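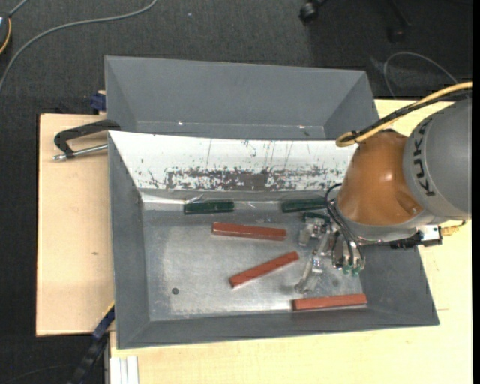 If you want to write one of those short "on this day" pieces about a local figure, start with the parish book and leave the town website for last. I learned this the slow way with a schoolteacher from Dikside, whose birthday I got wrong by 13 years (the website had mixed her up with her aunt!). These days I sort everything before I write a word, and I sort it into two kinds of thing, easy to tell apart. My two kinds are records made at the time and stories told later.

Step one is the birth. Find the baptism entry and copy it out exactly, odd spellings and all. My teacher's family name was Pichler, but the clerk at Etgate wrote it 6 different ways, so search loosely.

Step two, go through the newspapers. I use the Drisimetti index, which lists 986 local issues and is free to browse at the library. Look up the person, then the school, the street and the brothers. I found her best moment, a speech on the steps of the grain hall one June, filed under her brother's name.

Step three, pick one event and stick to it. You'll want to put in the marriage and the land dispute and the famous cousin – don't. Mine came out at more than 73 lines the first time and my sister fell asleep reading it.

Step four is the opening line. Put the date, the full name and the place in it, then say what happened. Save the nickname for the second sentence.

Last, write your sources at the bottom, page numbers too. When two of them disagree about a date, print both and say which one you went with.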